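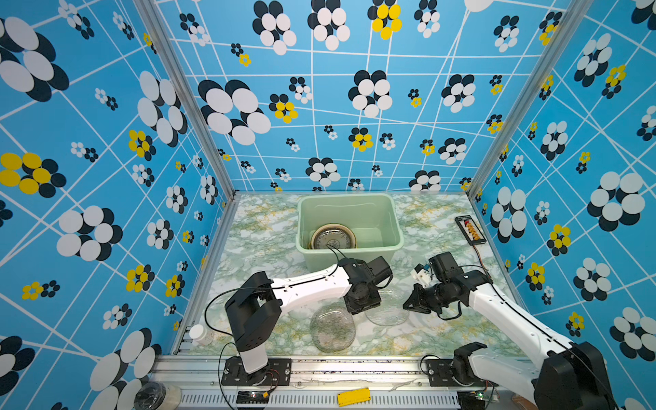 Do you match a big wallpaper pattern at every seam, or only the ones people see?
Every seam, if you have the paper for it. Save your offcuts for behind the door, where a small miss won't bother anyone.

Wallpaper & Paint > Hanging Large Patterns

puditz_paster
2020-08-20
Okay, I'm about to start the hallway and I am SO excited! Flowers bigger than dinner plates, drop match, pasted on the wall. I bought 6 rolls from the Heltinham clearance shelf. The calculator on their site says that covers it, but it doesn't ask for the pattern repeat. Should I worry?

rollsandroses
Yes, worry a little. With a big drop match I lose up to 2 feet a strip. Check that all your rolls have the same batch number before you cut anything. And please post photos – hallways are my favorite!

tumasum_tess
Love a loud hallway! Start in the middle of the wall you see from the front door and work out both ways. Put a full flower there and let the corners get the slivers.

oldplumbline
Have to disagree. In an older house the corners lean, and if you start in the middle you have two bad corners to fight. I start beside the door frame with a plumb line and go one way around.

tumasum_tess
My house is older than I am and leans like crazy, and I still center it. You cut the strip at the corner, wrap half an inch, then hang a fresh plumb line on the next wall. The lean disappears into the overlap.

oldplumbline
It disappears on a small print. On a big one you get half a flower that doesn't meet its other half. I've done 3 stairwells and I'd still go one way.

rollsandroses
You're both right, depends on the wall! Puditz, how far out are your corners?

puditz_paster
Just checked with a level. One is nearly perfect, the other is off by half an inch top to bottom. Batch numbers all match, phew. I think I'll center it and put the bad corner behind the coat rack.

vũ_at_home
Good plan. Use a new blade every couple of strips – wet paper tears the second a blade goes dull.

puditz_paster
Ooh, adding blades to the list. Size the walls first or skip it? They're bare plaster in places.

oldplumbline
Size them. Tess and I can agree on that one, I hope.

tumasum_tess
We can! Let it dry overnight.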